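工位整理基础　讲义第三讲
敞口容器与桌面小件的归置

适用课程:工位整理基础(全课程18学时,本讲占2学时)
上课地点:Lam 实训室
前置内容:第一讲"台面分区",第二讲"标识与胶带"
讲义编号:111

3.1 本讲范围

前两讲处理的是台面本身,即边界划在哪里、标识贴在哪里。本讲处理台面上的容器,以及放进容器的零散小件。讨论对象限于三类:直立的敞口杯,体积小于一只杯的散件,揉皱的软质材料。抽屉、带盖盒、悬挂袋在第五讲讨论。

本讲所称"归置",指把散件从台面移入指定容器的全过程,包括识别、取起、移动、放下、复核五个动作。只把散件推到台面一侧而未进入容器,记为"移位",不计入归置。填写记录表时这两个词容易混用,第二讲的作业里已经出现过多次,请对照本节定义改正。

3.2 术语

敞口杯:杯口朝上、无盖、可从上方直接放入物件的杯形容器。本课程使用的杯均为单只独立放置,不叠放。

杯口、杯底:杯口指上沿围成的圆形开口,杯底指与台面接触的部分。上大下小的杯,杯口投影范围大于杯底,画定位线时须注意量的是哪一个。

后缘:台面上距操作者最远的一条边。与之相对的为前缘。左右一律按操作者面对台面时的左右。

散件:尚未进入容器的单个物件。一团揉在一起的薄膜、纸或箔,不论由几张构成,按一件计。

空白区:台面上不放任何容器、也不作长期存放的区域。散件可以临时停留在空白区,一个作业段结束时必须清空。

皱团:揉皱成团的软质薄料的统称。材质未确认之前,记录表中写"皱团",不写"纸团"或"膜团"。

3.3 台面准备

台面应先清空,再放容器。顺序不可颠倒。带着散件摆容器,容器位置往往迁就散件,结果每次都不同,后面的记录无从比较。

清空之后用干布擦一遍。浅色台面上的浮尘和碎屑不容易看见,可以俯身从侧面逆光检查。擦拭方向由后缘向前缘,碎屑收在前缘处一次取走。台面有水渍时换干布再擦,待表面干透再放容器。

台面颜色对辨认有影响。白色台面与蓝、粉、绿一类容器对比清楚,容器边界容易判断。相反,白色或半透明的散件放在白色台面上,轮廓较弱,主要依靠阴影和褶皱处的明暗来分辨。Trenda 教具包附一张深灰衬垫,辨认浅色散件有困难时可以垫在空白区下方,容器一侧不垫。

光线以均匀为准。单侧强光会在杯后拉出长影,影子压到邻杯的定位线,容易误判位置。实训室顶灯全部打开即可满足本讲要求,不需要加台灯。

3.4 边界标记

台面后方两角可以用彩色胶带作短标记。胶带只标边界,不标容器位置。容器位置另用细线或圆点,见第二讲。把两种标记混在一起,换一次容器数量就要全部重贴。

胶带的粘贴要求如下。先撕后贴,不在台面上直接拉断。两端压平,不留翘角。同一张台面只用一种颜色作边界标记,该颜色即使与某只容器相同,含义也不互通。也就是说,蓝色胶带与蓝色杯之间没有对应关系,这一点在开课时须向全组说明一次。

短标记的长度不作统一规定,能从操作位置看清即可。旧胶带揭除后如有残胶,用橡皮擦除,不用刀片。

3.5 容器的选择

3.5.1 形状

本讲选用略带锥度的直身杯,理由有三点可供讨论:杯口略大,放入时容错较好;杯身窄高,占用台面面积小;单手可以握住,倒空方便。缺点也很明显。窄高的容器重心较高,空杯受碰容易倒。杯内放入少量较重的小件后稳定性提高,放入皱团则几乎没有改善。

浅盘与杯相反,稳定,取件容易,占地大,轻薄材料容易被气流带出。选杯还是选盘,按散件种类决定,不按个人习惯。

3.5.2 尺寸

杯口直径与散件最大外形尺寸之差称为余量。本课程规定余量不小于20毫米。皱团的外形尺寸取最宽处,自然放置,不压紧测量。假如一团皱料自然宽度已接近杯口直径,有两种处理:换口径大的容器,或者先压紧再放入。压紧后的材料会缓慢回弹,回弹后可能高出杯口,因此第二种处理只用于即将倒空的容器。

实训用杯的口径统一为80毫米。自带容器的小组,须在记录表首行注明口径。

3.5.3 表面

哑光表面反光少,便于辨认颜色,也不易留下指印。亮面杯在顶灯下会出现条状高光,远看可能把浅色杯误认成白色。塑料杯质轻,放下时声音小,缺点是容易被袖口带倒。陶瓷和玻璃容器不用于本讲练习。

3.5.4 杯口

杯口外翻或卷边的杯,拿取时不割手,边缘也较清楚。检查时用手指沿杯口走一圈,有裂口、毛刺或变形的杯退出使用。卷边内侧容易积灰,每次课后用湿布擦一遍。

3.6 色标

色标的作用是减少判断时间。一种颜色对应一类散件,在一个作业段之内不得更改。对应关系写在记录表上方,字迹须在操作位置可读。

颜色数量不宜过多。初学小组以三色为限,熟练后可以增加。相邻颜色要求在色相上拉开,蓝与青、黄与浅绿不安排相邻。对颜色辨认有困难的学员,以左、中、右位置代替颜色,或在杯身外侧加贴字母,两种办法都可以,全组统一即可。

需要注意的是,杯的内壁与外壁看上去常有深浅差别。杯内受光少,同一种塑料在内侧显得更深,俯看时看到的主要是内壁。核对颜色以外壁为准。

颜色的排列顺序在第一次摆放时确定,之后保持。顺序变动而类别不变,在逻辑上没有错误,在操作上却会使错放增多。操作者熟悉之后,手是按位置走的,眼睛只作确认。

3.7 排列方式

常用的有三种。

一字紧排。各杯沿后缘并列,相邻两杯几乎接触。占地最少,空白区最大,适合散件体积小、种类明确的场合。主要问题是取走中间一只时可能碰到两侧。

一字疏排。各杯之间留出能伸入手指的空隙。取杯方便,空白区没有减少,左右占用增加。台面宽度不足时不采用。

弧形排列。各杯到操作者的距离大致相等。手的移动距离均匀,但空白区被占去一部分,定位线也较难画。

紧排的样式可参看下图:浅蓝、粉、黄绿三只塑料杯,杯口朝上,靠近白色台面的后缘,边界胶带在后方两侧。 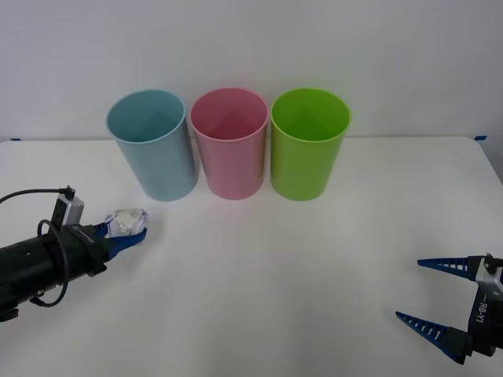
杯与杯之间需要留多大的距离?
取决于是否要在作业中途单独取走某一只杯。中途不取杯,可以几乎相接;中途需要取杯,相邻杯口之间至少留出20毫米。

选定一种排列后,在整个作业段内保持不变。更换排列须另起一张记录表。

3.7.1 与墙面的关系

台面靠墙时,后缘一侧有墙面作背景。墙面颜色单纯,杯口轮廓清楚。墙上贴有图表或挂有物品时,杯口容易与背景混淆,应把杯向前移,或清理墙面。杯不得贴墙挤压,倒空时手需要从杯后绕过。

3.7.2 与空白区的关系

空白区设在容器与操作者之间。散件停留在空白区时,不得贴住杯底。散件紧靠杯身,取起时手指会先碰杯,杯倒则前面的归置全部作废,须重新开始。散件位于杯前偏侧时,应先将手移到散件正上方,再向下取,避免横扫。

3.8 皱团的归置

皱团是本讲的重点,也是学员错误最集中的部分。与螺钉、笔帽一类硬质小件相比,皱团有以下特性。

外形不稳定。每次取放后形状都有变化,前一次测得的宽度不能用于后一次。

质量小。桌面上轻微的气流即可使其移动。实训时关闭风扇,走动保持慢速。

受压变形。捏得过紧,放开后形状改变,并可能粘附在手指或工具上。捏得过松,移动途中脱落。合适的程度是材料表面刚出现新的褶皱。

外观多变。薄膜和箔类有反光,随角度忽明忽暗;纸类反光弱,褶皱处有灰影。仅凭一个角度判断材质容易出错。同一件皱团,从侧面看与从上方看,可能得出不同的结论。材质不明时按3.2的规定写"皱团",投放到预定的"未定"类容器,作业段结束后统一复核。

3.8.1 取起

从上方接近,在最宽处两侧对称接触,合拢到材料不再滑动为止,然后垂直提起。提起高度以超过杯口为准,不必更高。提起后停一拍,确认没有拖带其他散件。

不要从翘起的边角取。边角往往只是一层,受力后整团展开,原来的一件变成一张。展开后的材料须重新揉成团,并在记录表备注栏写"展开"。

3.8.2 移动

移动路线取直线,途中不越过其他容器的杯口上方。需要投向右侧容器而散件在左时,先在空白区上方横移,到目标杯正前方后再向后缘推进。这样即使中途脱落,也落在空白区,不会误入别的杯。

3.8.3 放下

移至杯口中心上方再松开。松开时手或工具的下端应略高于杯口,不伸入杯内。伸入杯内放置虽然稳妥,退出时容易把杯带起。松开后皱团若卡在杯口,用一根手指从中心轻压,不从侧面拨。

轻薄材料有时会粘在手指上不落下,常见于塑料薄膜。此时保持位置不动,以另一侧手指轻推,不要甩手。

3.8.4 复核

放下之后从上方看一次杯内,从侧面看一次杯外。上方确认物件已在杯中,侧面确认杯未移位。两次都完成才可在记录表打勾。只看上方不看侧面的情况较多,定位偏差就是这样累积起来的。

3.9 观察角度

同一台面,从操作者坐姿高度看,与贴近台面看,得到的信息不同。坐姿高度可以看到杯口和部分内壁,便于判断杯内有无物件。低角度靠近时,看到的主要是杯身下段和杯底,杯口常在视野以外,这时适合检查杯底是否离开定位线、散件与杯底之间的间距。

近处的容器显得大,远处的显得小。三只同规格的杯斜向看去,会有逐只增大的印象,不能据此判断规格不同。需要比较尺寸时,将杯并拢,或用尺测量。

低角度下的台面情况参看下图,三只杯在远侧,白色皱团在左上方,其余大片台面为空白区。

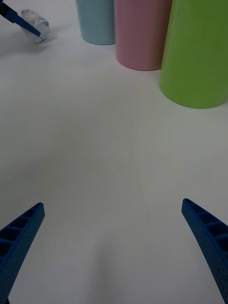
编写:Rorley 课程组　　修订日期:2023年6月7日　　校内讲义,随课发放

3.10 操作程序

以下程序以三只敞口杯、一件皱团为基本配置。散件增加时,第5步至第9步逐件重复。

1　清空台面,干布擦拭。
2　检查后方两角的边界标记,翘角的重贴。
3　检查杯口,合格后按既定顺序摆放,杯口朝上。
4　在记录表上写明颜色与类别的对应关系。
5　将一件散件放入空白区,与杯底保持间距。
6　识别类别,口述目标容器的颜色。
7　从上方取起。
8　按3.8.2的路线移动,至杯口中心上方放下。
9　上方、侧面各复核一次,打勾。
10　作业段结束,清空空白区,逐杯倒空。

第6步的口述不可省略。口述与动作不一致时,以口述为准停止动作,散件放回空白区重新开始。单人练习时同样口述。

倒空时一次取一只杯,倒完放回原位,再取下一只。同时拿起两只,放回时顺序颠倒的可能性较大。倒出的皱团仍按件计,与记录表核对,数目不符时先查杯内壁,再查台面后方与墙之间。

3.11 记录表填写

记录表每行对应一件散件,栏目依次为序号、类别、目标颜色、结果、备注。

结果栏只填三种:归置、移位、脱落。归置指物件进入目标容器且复核无误。移位指物件离开原位但未进入任何容器。脱落指已提起而途中落下。进入错误容器的,结果栏填归置并在备注写明实际颜色,统计时单列为错放。5月以前的旧版表格把错放归入移位,两版数据不可合并计算。

备注栏用短语,不写整句。常用短语有:展开,粘附,卡口,杯倒,杯移,材质未定。没有情况时留空,不画横线。

表格使用 Kolden 格式的活页纸,打孔边朝左。涂改处画单线,线旁补写,不用修正液。

3.12 常见偏差与处理

杯倾斜。先检查杯底有无异物,再检查台面平整。锥度较大的杯在斜视下看上去像是倾斜的,须到正面确认,不要急于调整。

杯移位。多由放下时触碰杯口引起。偏离定位线不足一线宽的,作业段结束后再调;超过的,当即复位,并在备注写"杯移"。

皱团滚动。放入空白区时过于松散,或者台面有气流。可在放下后轻压一下,使底部形成较平的接触面。压过之后外形改变,须重新估计宽度。

反复取不起。接触点过高,捏住的只是表层突起。将接触点降低到团体中部以下再试。连续失败时暂停,检查手指是否有水或油。

辨认错误。浅色散件与浅色台面对比不足所致,按3.3加衬垫。仍有困难的,改变观察方向,让褶皱的阴影露出来。

杯内过满。物件高出杯口即视为过满。过满的容器停止使用,倒空后继续,作业段内倒空须在备注中注明。

投放后弹出。压紧的薄膜在杯内回弹,顶到杯口。取出,松开,自然放置片刻后重新揉合,力度减小。

3.13 清洁与收存

塑料杯课后用湿布擦内外壁,擦完倒扣晾干。有黏附物时用温水加少量中性洗涤剂清洗,不用百洁布的粗面,哑光表面磨损后会出现亮斑,影响颜色辨认。

晾干后按颜色分别收存,同色可以叠放,不同颜色不混叠。叠放时不用力压,锥形杯压紧后内部不通气,难以分开。分不开时轻轻扭转,不要敲击。

边界胶带课后保留,定位线按班次需要保留或擦除。衬垫卷起收存,不折叠。

皱团类材料可重复使用数次。表面出现裂口、掉屑,或沾有油污时更换。纸类与膜类分袋收存,袋外写明材质。材质未定的不进入收存袋,复核后再处理。

3.14 课堂安排

第一学时:3.1至3.7,讲授并摆放。各组按一字紧排与一字疏排各摆一次,在坐姿高度和低角度各观察一次,记下两种角度下能看到和看不到的部分。

第二学时:3.8至3.12,操作。每组先用一件皱团完成全部程序,记录表交验后再增加散件。操作者与记录者中途轮换一次,轮换时台面不作任何改动。

自带物品:干布一块,铅笔,直尺。杯、衬垫和胶带在实训室领取,下课前交还至门侧架子第二层。

缺课的学员在下一讲之前补做3.10的基本配置一次,记录表随第四讲作业一并上交。第四讲内容为带分隔的浅盘,请提前阅读讲义4.1与4.2。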